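Loltdale sim cell, post-fault inspection checklist
Robot: Gistivar two-arm unit (simulated), kitchen scene
Fault: gripper dropped the board, arm kept going to place pose with nothing in it
Run with the fault: 363
Filled in June, comments welcome under each item, keep it short pls

BEFORE YOU TOUCH ANYTHING

1. Run stopped, not just paused. OK
2. Log copied off before reset. OK. Copied to the Shokri share, 7 files. Last file is short, ends right where the grip signal drops.
3. Scene reloaded from the same seed. OK
4. Both arms clear of appliances and walls at start pose. OK but tight. Right arm starts closer to stuff than I'd like. No contact flagged.
5. E-stop mapped and tested from the operator desk. OK, tested twice.

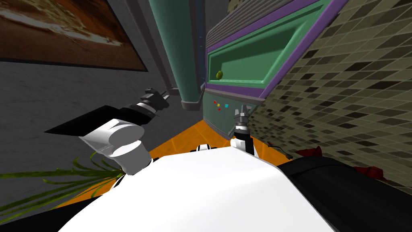 Item 4 should be a fail in my book. Tight at start pose is how we got the wall hit on the old config. If the contact checker only runs every 200 ms then "no contact flagged" doesn't mean much. Can we get a real clearance number in there? - Torthorpe desk

Fair. Changed item 4 to OPEN. Will pull the clearance out of the log and put it here, don't close the sheet untill that's done.

GRIPPER

6. Fingers open fully on command, both hands. OK
7. Fingers close fully on command, both hands. Left OK. Right slow, 17 steps behind the command. Within limit, writing it down anyway.
8. Grip force reads zero when open. FAIL. Right hand reads a small force with nothing in it. This is the one. The check sees a force, thinks it's holding, lets the arm go.
9. Grip check needs force AND finger gap to agree. FAIL. Gap is logged, never read by the check. Somebody turned it off for a speed test and it stayed off.
10. Object lost = arm stops. FAIL, follows from 8 and 9. Retest after fix.

Approach looked fine in the replay btw. Fingers open wide, wood piece between them. So not an aiming problem as far as I can tell, it's what comes after.

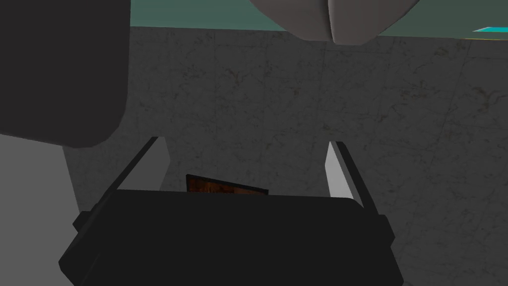 Does a false grip in sim matter if nothing can get hurt?
The same grip check ships to the real arm, so it gets the same fail here as it would on the floor.

11. Zero offset re-run after every scene reload. FAIL. Only runs on cold start. Reload keeps the old offset. Pretty sure that's where the 8 reading comes from, not proven.

ARM AND BODY

12. Joint limits loaded from current file. OK
13. Speed cap on near appliances. OK, cap holds. Checked on the fridge approach with both hands up front. The cap only looks at the wrist though, it doesn't look at the elbow, so

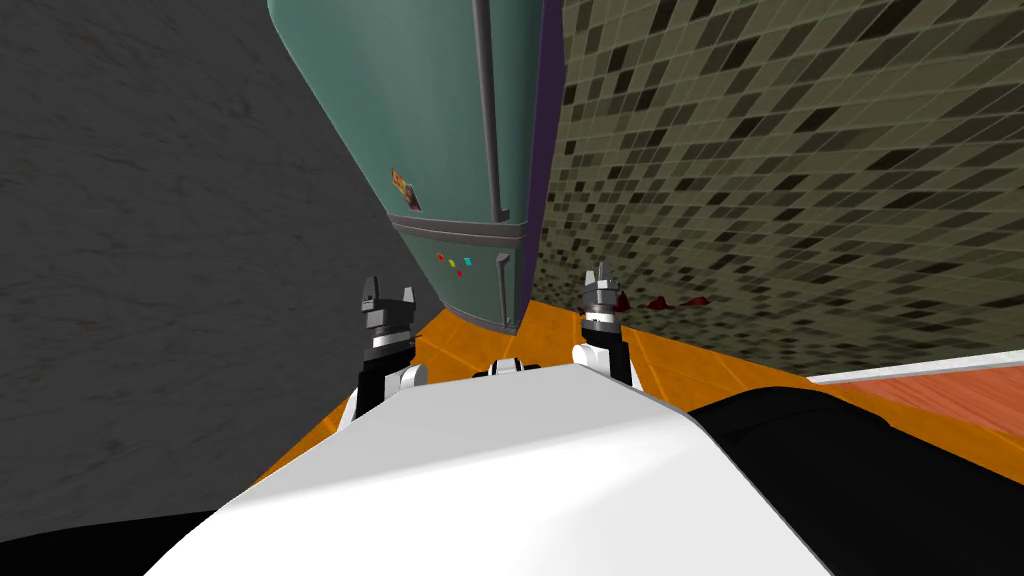

a wide swing with the elbow out can go over the cap and nothing trips. Did it on purpose in a test, left arm, no alarm. Marking 13 as OK for wrist, OPEN for elbow. Needs its own line on the next version of this sheet.

14. Left and right arm keep-apart distance. OK
15. Self-contact alarm (arm to body). OK, sounds and stops.
16. Arm holds position on stop, no sag. OK left. Right drifts a little then settles. Watch.

AFTER THE FIX

17. Offset now runs on reload. DONE
18. Gap check back on. DONE. Locked in the config so it can't be turned off from the desk.
19. Repeat pick on the same seed. NOT DONE, waiting on 4
20. Forced-drop test, arm must stop. NOT DONE
21. Second person reads the log. NOT DONE, need a name 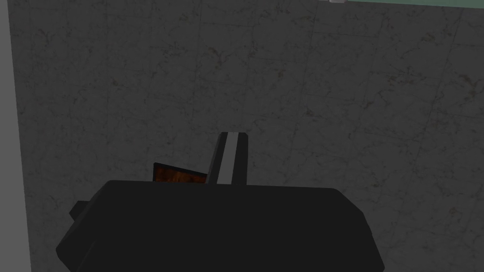

Gripper view, tile floor, item 8 sheet.

Status: HOLD. No unattended runs on the Gistivar until 4, 13 (elbow), 19, 20 and 21 are closed. Attended runs ok with a hand on the stop. Put the run number next to your comment or it gets deleted.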